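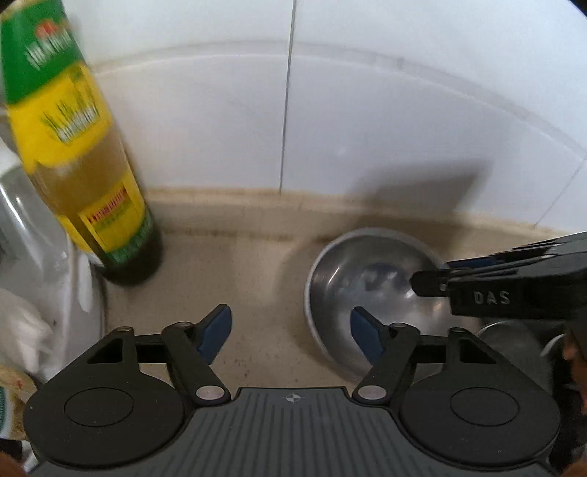 手持夹爪的指垫应该多长时间检查一次？

每完成300次抓取检查一次，另外在每天开工以前看一遍。如果当天的工作地点是厨房，有食用油或者调味汁，那么中午也要增加一次。

Pomamholm公布手持双指夹爪的现场保养规程Clellimeo

Grendstead，3月

Pomamholm今天公布一套保养规程，名称是Clellimeo。它的对象是在厨房和类似房间里使用的手持双指夹爪。规程规定了夹爪在开工以前怎样设定，在工作中间怎样清洁，在零件磨损以后怎样更换。文本和检查表可以向本公司的Grendstead维修部索取，不收费用。

规程由Pomamholm的维修部编写，由零件供应商Ó Dubhghaill负责校对其中关于螺钉和转轴的部分。两家公司在这个项目上合作了两个冬天。第一稿只有关于指垫的内容，后来我们发现，送回来维修的夹爪里，指垫的毛病常常和连杆的松动同时出现，所以第二稿把连杆也写进去，现在的文本是第三稿。

为什么从厨房开始

厨房的台面对夹爪来说是一个比较困难的地方。瓷盘的表面光滑，不锈钢碗会反光，油瓶的外壁容易沾油。指垫只要有一层很薄的油，夹住盘沿的时候就需要更大的力，使用的人自己不一定能感觉到，因为手的力量会自动补上去。时间长了，连杆的转轴受到多余的力，两个手指就慢慢不再平行。

台面靠墙的接缝也需要注意。那里容易积存碎屑和污迹，手指伸到很低的位置去取东西的时候，指尖会擦到。细小的颗粒如果进入指垫和金属座之间，指垫的一个角会翘起来。翘起来的指垫用肉眼不容易看见，可是用检查片一试就可以知道。

开工以前的设定

Clellimeo的设定部分一共有8个步骤，一个熟练的人需要9分钟。前面的步骤不需要工具，后面的步骤需要一把小螺丝刀和一张检查片。检查片是一张薄的塑料片，随规程一起寄出。

首先把夹爪放在干净的布上，手指向上，完全张开，看左右两边张开的角度是不是一样。如果一边比另一边多，先不要拧螺钉，应该先慢慢合上再张开几次，然后再看。很多时候差别会自己消失，那只是转轴里的润滑脂还没有均匀。

然后合上手指，把检查片放在两个指垫中间，轻轻往外拉。检查片在上、中、下三个位置的阻力应该相同。上面紧而下面松，说明指垫的安装角度不对，要松开指垫背后的螺钉重新定位。三个位置都松，说明合拢的位置需要调整，调整方法在规程的第二页。

接着检查连杆上的转轴螺钉。规程要求用手指按住连杆，左右晃动，感觉有没有间隙。有间隙的时候，每次只把螺钉转动很小的角度，转完以后再晃动一次。Ó Dubhghaill的技术人员特别要求把这一句话写清楚：螺钉太紧比螺钉太松更加常见，太紧的转轴会让手指在中途停顿。

最后检查镜头和外壳。镜头用干的细纤维布擦，不要用厨房里的抹布。外壳的沟槽里如果有灰尘，用软毛刷顺着沟槽的方向刷。

两把夹爪同时使用的时候

有些工作需要左手和右手各拿一把夹爪，例如一把扶住碗，一把从旁边伸过来。规程对这种情况有单独的一节。两把夹爪必须在同一时间设定，用同一张检查片，并且记录在同一张表上。我们不建议一把换了新的指垫，而另一把继续用旧的指垫，两边的摩擦力不一样，记录下来的动作也就不容易比较。

如果两把夹爪的手指在工作中碰到一起，应该停下来，把两把都张开看一遍。碰撞之后最容易出现的问题是指尖附近的小螺钉松动，它的位置靠外，清洁的时候也经常被碰到。

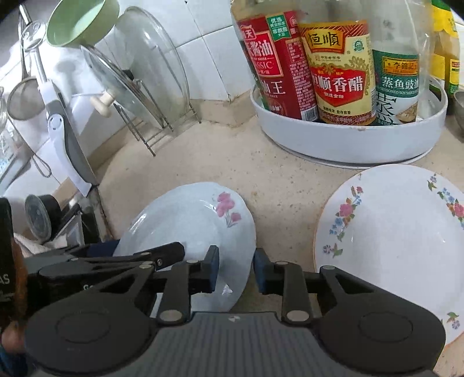 双指夹爪的蓝色指垫之间是一只立起的白色瓷盘的盘沿，旁边台面上平放着另一只花边瓷盘。

用盘子做夹持检查

设定完成以后，规程建议做一个实际的夹持检查，检查物用普通的瓷盘就可以，不需要购买专门的样品。盘子立起来，让夹爪从盘沿夹住，慢慢合拢。操作的人要注意三件事情：两个指垫是不是同时接触到盘子，盘子有没有向一边转动，松开的时候盘子有没有被指垫粘住一下。

两个指垫不同时接触，原因多半在手指的平行度，请回到设定的前面几步。盘子转动，原因多半在指垫的一个角，请用检查片再试一次。松开的时候有粘住的感觉，说明指垫表面有油或者有洗涤剂的残留，请清洁指垫。

带波浪边的盘子比圆边的盘子更加适合这个检查，因为盘沿的高低有变化，指垫的不平会更早地表现出来。但是波浪边比较容易碰伤，检查的时候应该在台面上垫一块布，提起的高度也不要超过手掌的宽度。

检查的位置要离开调料瓶和沥水架一段距离。玻璃瓶被手指的外侧碰到很容易倒下，操作的人这时候的注意力在指尖，看不到外侧。

清洁

指垫的清洁用温水和少量中性洗涤剂，用软布擦，再用清水布擦一遍，自然晾干。不可以浸泡，不可以用酒精长时间擦拭，也不可以放在灶台旁边烘干。酱油和醋留下的痕迹应该当天擦掉。食用油需要擦两遍，第二遍要换一块新的布，用同一块布只会把油推到别的地方。

连杆和转轴不要用水。有液体流进转轴的时候，请把夹爪手指向下放置，用干布吸走液体，然后在表格上做一个记号，送修的时候维修部会打开这个转轴检查。请不要自己添加食用油当作润滑，维修部收到过这样处理的夹爪，转轴里的油已经变得很黏，拆开花费了很长时间。

更换和送修

指垫是消耗品。出现裂口、边缘卷起，或者清洁以后仍然夹不稳盘子，就要更换，左右两侧一起换。更换以后，前面说的设定步骤要从头做一遍，不能只做其中的一部分。

下面几种情况不要在现场处理，请送到维修部：连杆弯曲；转轴螺钉的槽口已经损坏；手指合拢以后不能自己回到张开的位置；圆形外壳有裂纹；镜头里面有水汽。送修的时候请把检查表的复印件放在箱子里。没有检查表的夹爪我们同样接收，只是需要先做一次全面检查，时间会长一些。

检查表

检查表是一张双面的纸，共有17个项目，正面是开工以前，背面是收工以后。每个项目只需要打勾或者写一个字。编写的时候我们把要求写字的地方减到最少，戴手套的人写字不方便。表格的底部留了空白，用来写指垫的更换日期和抓取次数。

抓取次数可以从设备的记录里读取。没有记录功能的型号，可以按照工作时间估计，规程的附页给出了估计的方法。估计值请写上“估”字，以免和读取的数字混在一起。

在试用期间，使用者对第一稿检查表提出了意见，主要是字太小，还有“平行”和“对齐”这两个词在不同的项目里意思不一致。第三稿统一使用“平行”，并且在第一次出现的地方写了说明。

索取方法

规程目前有英文版和中文版。中文版的用词如果有不清楚的地方，欢迎来信指出，我们会在下一次修订时改正。索取文本、检查表和检查片，请写信给Pomamholm维修部，地址在Grendstead，信中请注明夹爪的型号和数量。指垫和螺钉的替换件由Ó Dubhghaill供应，订购单附在规程的最后一页。

维修部上午接听电话，下午处理送修的设备。

关于Pomamholm

Pomamholm位于Grendstead，从事小型夹持设备的维修、校准和保养培训。

关于Ó Dubhghaill

Ó Dubhghaill生产小型机械使用的螺钉、转轴和橡胶垫，也接受按照图纸的小批量定制。

新闻联系：Pomamholm维修部，Grendstead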